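Why Is Cardboard So Strong?

I used to build forts out of boxes every December, when our hallway filled up with them. My best one had 2 rooms and a secret door, and my little brother sat on the roof. It held! So how can something made of paper do that?

Find an old box and ask a grown-up to cut a strip off it. Now look at the cut edge. See the wiggly line? That wiggly paper is called the flute, and it's glued between two flat sheets called liners. Each wiggle makes a little arch, like the arches under an old stone bridge.

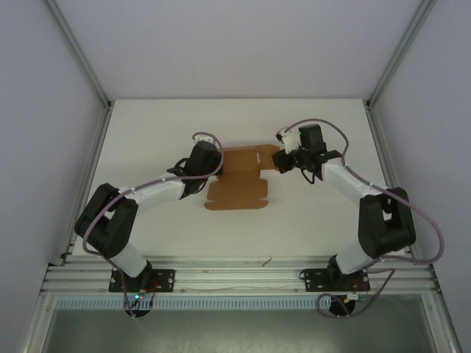 Arches are great at holding things up because they spread a push out to both sides. Try it with plain paper. Lay a sheet across two cups and put a coin on it - flop! Now fold the sheet back and forth like a fan and try again. Same paper, much stronger.

A box starts out flat. Before it gets folded, a machine presses lines into it, so the cardboard knows where to bend (well, it doesn't really know, but you get me). 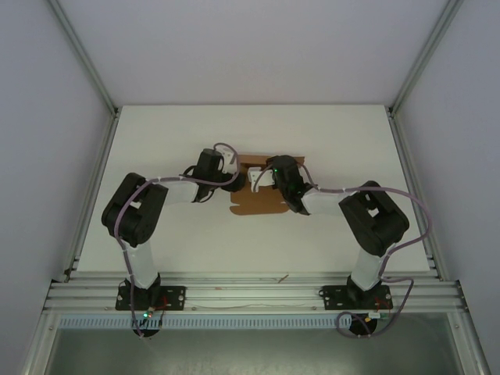

A plain brown cardboard box with its wide front flap spread out.

Those pressed lines are called scores or creases. Along a crease the wiggles get squashed, so it's weaker there and folds easily. Everywhere else stays stiff. My friend Ryota Ichikawa makes whole cardboard castles, and he rubs every line with the back of a spoon before he bends it. I copied him and my corners got way neater. 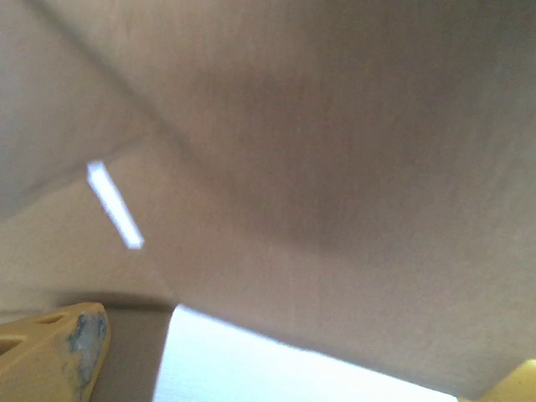

A long, straight crease in cardboard, seen very close up.

Water is cardboard's big enemy. It makes the glue and the paper go soft, so keep your fort off the wet grass!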